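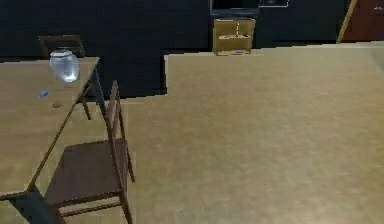 ¿Qué dispositivo conviene para grabar demostraciones por control remoto en simulación, el ratón 3D o el brazo maestro?

El brazo maestro si la tarea exige orientar la muñeca; el ratón 3D si todo se resuelve con traslaciones y un giro en el plano.

Llevo dos semanas grabando demostraciones para Fundale, el entorno de tareas domésticas que mantenemos Ginevra Fontana y yo. La tarea es la de siempre: navegar hasta la mesa, coger un objeto pequeño y dejarlo en otro punto del tablero sin tocar el recipiente de cristal. Apunto aquí los ajustes, que en julio los tuve que reconstruir a partir de los commits y no quiero repetirlo.

## Frecuencia de registro

El bucle de control va a 500 Hz y las acciones se guardan a 16 Hz. Probé a guardarlo todo y submuestrear después. El resultado es equivalente para la política, pero los ficheros se vuelven incómodos de mover y Civach, nuestro visor de trayectorias, tarda demasiado en abrirlos. Se guarda la acción ordenada por el operador y también la pose alcanzada. Si solo se registra la segunda, el retardo del controlador queda absorbido en los datos y el robot aprende a pedir posiciones que siempre llegan tarde.

El sello de tiempo lo pone el simulador. Ada Barbieri usaba el reloj del equipo anfitrión y tenía saltos cada vez que el render se atascaba. Se corrige en una línea.

## Escalado

Con el ratón 3D uso dos ganancias: una para desplazar la base y otra, bastante menor, para la aproximación. El cambio se hace con el botón izquierdo y se registra como un canal más. Al principio lo hacía automático según la distancia a la mesa y fue un error: la ganancia cambiaba en mitad de un gesto y la trayectoria salía con un codo. Esos codos se aprenden muy bien.

En el brazo maestro el escalado es 1:1 en rotación. En traslación lo dejo fijo durante todo el episodio y reposiciono con el embrague. Los tramos con el embrague pisado se eliminan antes de entrenar; si se dejan, la política aprende a quedarse quieta sin motivo.

## El trayecto por la sala

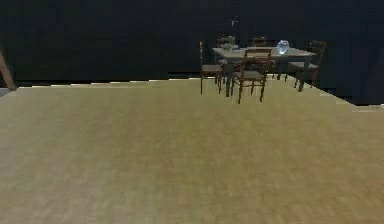 *El comedor de Fundale visto desde lejos, con mucho parqué por delante.*

El tramo de navegación parece trivial y es el que más demostraciones estropea. Con tanto suelo libre, cada operador escoge una ruta distinta y la distribución de acciones se vuelve multimodal sin necesidad. Arturo Lo Presti entra en arco, yo voy en diagonal y freno tarde. Promediadas, las dos rutas acaban contra una silla.

Hay dos arreglos posibles. El primero es imponer un punto de paso antes de la aproximación. El segundo es dejar la navegación en manos de un planificador y demostrar solo la manipulación. He optado por el segundo para el conjunto principal y conservo las rutas humanas en una carpeta aparte, por si alguien quiere probar con un modelo de difusión.

Las patas de las sillas son delgadas y con la malla de colisión simplificada se convertían en bloques macizos. El operador veía un hueco por el que el robot no pasaba. Ahora uso la descomposición convexa que genera Ditbridge, más lenta de cargar, pero coherente con lo que se ve en pantalla.

## Qué se descarta

De la última tanda quedaron 34 episodios válidos. Criterios de descarte:

- contacto con el recipiente de cristal, aunque no se mueva
- más de un reintento de agarre
- pausa larga del operador fuera del embrague
- objeto soltado por encima del tablero en lugar de apoyado

El segundo es discutible. Ilaria Ferraro defiende conservar los reintentos porque enseñan a recuperarse de un fallo, y para un conjunto grande le daría la razón. Con uno tan pequeño, el reintento pesa demasiado y el robot falla el primer agarre para poder hacer el segundo.

Pendiente: repetir la comparación con la cámara de muñeca a menor resolución y revisar la fricción de la pinza, que sigue con el valor por defecto. El jueves subo el script de conversión al repositorio.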